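Workshop Tips: Keeping a Bench Arm Accurate Between Services

May
By Matilde Marinho

The arm in our workshop at Valtside is a small bench unit on a perforated table, with a wooden work board in front of it. It was installed by Clelteck and has been looked after by two of us since. The tips below cover the routine work: the table, the board, the tool and the reference positions. They assume you have the maker's manual and have read the section on isolating the power.

Before anything else

Switch off at the wall, wait for the controller lights to go out, and hang the tag on the plug. The stop button on the pendant is not isolation. Arms with no brake on the wrist joint will sag when power goes, so hold the tool with one hand while you switch off with the other, or park it on a block of foam first.

Cleaning the perforated table

Use a vacuum with a soft brush head. Compressed air pushes swarf and sawdust down the holes and into whatever sits underneath, including cable connectors. Wipe anodized surfaces with a damp cloth and a drop of dish soap. Do not use oven cleaner, drain cleaner or anything else alkaline; it strips the color and leaves a chalky patch.

Holes that hold screws get dirty fastest. Run a clean screw through each one by hand before refitting hardware. If it binds in the first turn, back it out and brush the thread. Forcing it with a driver is how our table lost one of its corner holes.

Mounting bolts

Check them cold, before the first run of the day. Tighten in a diagonal pattern, in two passes, with a torque wrench set to the figure in the manual. Put a paint-pen line across each bolt head and onto the plate. At the next check a broken line means the bolt has moved, and you can skip the wrench on the ones where the line is intact.

The work board

A strip-laminated wooden board is kind to tools and cheap to replace, but it changes size with the weather. Ours measured 687 mm across the grain in the damp part of the year and 686 mm once the heating had been on. One millimeter is enough to upset a pick position taught from the far edge.

Three things help. Locate the board from one corner only and leave clearance on the opposite sides. Oil both faces, not just the top, or it will cup. Teach positions from the fixed corner, never from the board's center.

Screws used as edge stops should touch the board without squeezing it. A sheet of printer paper should slide between them with light drag.

The tool

A long, narrow tool magnifies every error at the wrist. A tilt too small to see at the collar shows up plainly at the tip. After any knock, put a machinist's square on the board and bring the tool down beside it, then turn the wrist a quarter turn and look again. If the gap changes, the tool is bent or badly seated. Take it off, wipe both mating faces with alcohol, refit and repeat. Most of the time it was dirt. 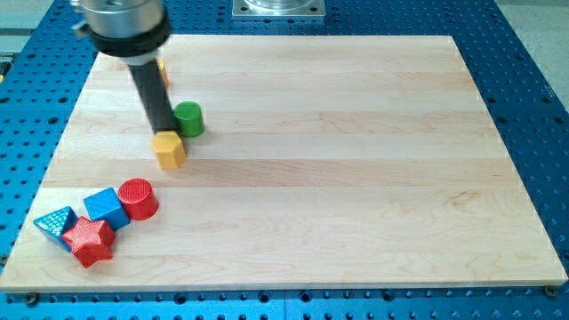
Rosário Cardoso, who shares the maintenance with me, prefers to change the tool on a schedule. I change it when the square says so. We have compromised on a check after every 100 hours of running, written in pencil on the card inside the controller door.

Checking the approach height

Set the speed to its lowest manual setting. Bring the tip down over a test block until a strip of paper just drags beneath it, and note the height on the pendant. Do the same at the far corners of the board. If the readings drift steadily from one side to the other, the board is not lying flat; lift it and look for chips underneath before you touch the software. If they jump about with no pattern, suspect the tool seating or a loose mounting bolt.

Use blocks with a textured surface where you can — smooth ones creep when touched from the side and spoil the reading.

Cables

Leave enough slack for the full travel of the wrist and no more. Tie with hook-and-loop straps. Zip ties pulled tight will cut into the jacket at the bend, and the resulting fault comes and goes with the arm's position, so it takes a long afternoon to find.

Spares worth keeping in the drawer: one tool, one collar, a bag of table screws, and a fuse of each rating on the controller label.

Related items
Re-cutting a stripped thread in soft metal
Rosser bench vise: replacing the jaw plates
Oiling a maple board without streaks
Ikgate dust hose fittings compared
Labels that survive a workshop

We use cookies to remember your settings and count page visits. Accept | Manage choices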